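December 2024

Long day, but a good one, and I want to get it down before I go up to bed because my head is still full of numbers. Jean Matheson drove over with her budget folder (the fat green one, bless her) and we sat at my table with a pot of tea and went through what the arm is going to need next year if we want it to do more kitchen work than it does now. Drawers and handles, mostly, and old furniture as well as new.

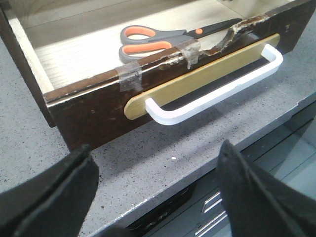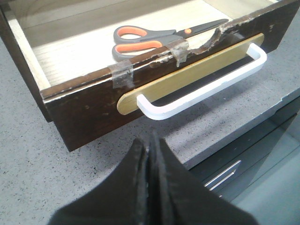 The taped drawer with the white handle, both times. 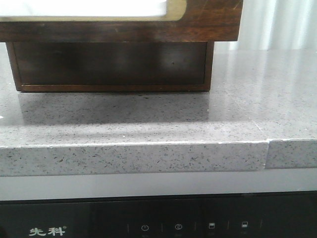

So, the list. Jean started with fingers, as she always does, and I gave in almost right away. We'll order 4 spare pairs from Kinnear, the softer kind, and I think that's sensible even if it felt like a lot when I wrote it down. Then there's the second wrist camera. I've wanted one since last winter and I talked about it for far too long, poor Jean, but she let me run on and then asked very kindly what I'd give up for it. I said the new cart. We can live with the old cart! It squeaks and it pulls to the left and I'm fond of it.

The bigger question is whether to buy a second arm outright or lease one from Predmont. Beathag Halliday called from Pravorville after lunch and she's all for leasing, up to 26 months, with service included. I like the sound of the service part very much, having spent a whole weekend of my life on the phone about one cable. Jean would sooner own the thing. We went back and forth until the tea was cold and agreed to ask for both prices in writing and look again in February.

We also put aside 10 percent for odds and ends, meaning secondhand drawers, handles, hinges, screws, and plenty of tape. I'd like to go to the salvage place in Pamden for a few more pieces with some wear on them, and Jean says I may, provided I bring back receipts this time.

Must remember to write to Kinnear on Monday about delivery, and to find Jean's reading glasses, which she left here again.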